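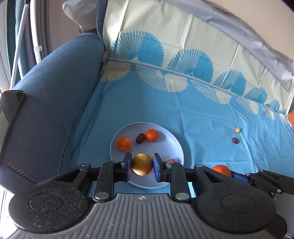 When should I stop a recording and start it again?
Stop if a person's face comes into view, if a fingertip pad slips off its mount, or if you've had to put a gripper down to do something by hand. A dropped item is fine. Pick it up with the gripper and carry on, because we want the recoveries as much as the clean grabs.

That's the question I get most, so it goes first. The rest of this file is the house rules for the Dinuno tabletop set, which I look after with Chia-hao Cheng. I wrote them after our February batch came back with every home doing things its own way, and I've tried to keep them short enough that people will read them!

Before you start
Wipe the blue pads with a barely damp cloth and let them dry. Open and close each gripper 5 times and listen for grit (if it crunches, message Chia-hao before you record anything). Put letters, bank cards and medicines in another room. Leave the rest of your home as it is – please don't tidy for us.

Handling food
Fruit and wrapped sweets are both welcome. Squeeze only as hard as you need to lift the thing. If the skin splits, take that piece out of the session and clean the pads before going on. We had a long argument over whether handled fruit could be eaten afterwards, and Irena Śliwiński settled it: no, not even the peeled kind. Compost it.

Two grippers
Don't pass an item from one to the other in mid-air unless the task card asks for it. Park the idle one low and to the side, fingers open.

Naming
Home code, task number, take number, all lower case. No spaces, and no names of people. Hussam Abou Jaoude has a script called husar that catches most slips, but it won't spot your surname in a notes field.

Taking things out
Anyone who recorded can ask for their takes to be removed, with no reason needed. Write to Rory Ritchie with the home code and he'll do it within 11 days.

Last changed 16 June 2025: added the bit about mid-air passing.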